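Leka garden set, notebook - May, second entry

Ran the batch from Geltbridge again with the new seed list.

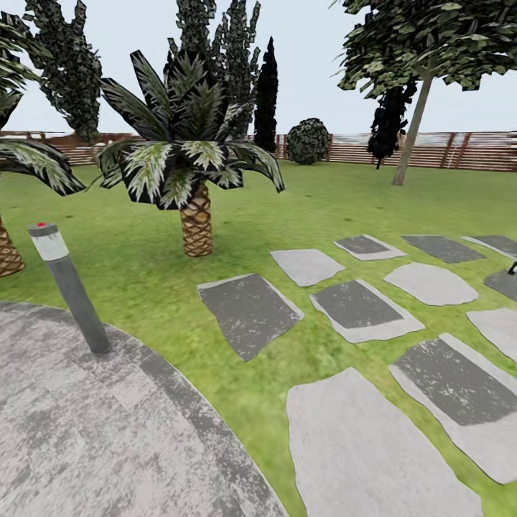
Still not convinced the garden scenes are earning their keep. Ermanno Sorrentino's argument is that a mower policy trained on enough simulated lawns will cope with a real one. Maybe. What I see so far is a model that has learned our grass. It's a mostly flat yellow-green and the palms are flat leaf pieces, and any network worth the power bill will split lawn from stone on colour alone.

Numbers for the log. 692 episodes asked for, 136 thrown out by the filter. Most of the rejects are the planner giving up between stepping stones, where the grass strips are narrower than the deck. I'd keep those. Ermanno wants them gone as they drag the success rate down - but the success rate of the collector isn't what we're meant to be improving.

Opened a few of the accepted ones by hand. In 3 of them the mower drives straight over the patio border and is still scored as a clean edge pass. The check only looks at the start and end pose. Havik has the same check and I'd bet the same hole, so last month's figures there want another look before anyone quotes them.

Labels: the dark stones worry me more than the pale ones. Speckled dark slab, dark bit of turf, easy to muddle once the picture is shrunk for training. The bollard light is fine from most angles, thin when seen from far off. No idea yet how Pirko handles thin posts and I don't trust the summary sheet.

To do:
- score the whole path, then rerun the 136
- vary the grass colour and the sun, properly this time, not two presets
- 60 real lawn clips held back, not touched by anyone tuning
- ask Ermanno what result would change his mind about sim only

4:40 pm. Rerun started with the path check on. It's slow. Leaving it going overnight and not reading anything into the first few.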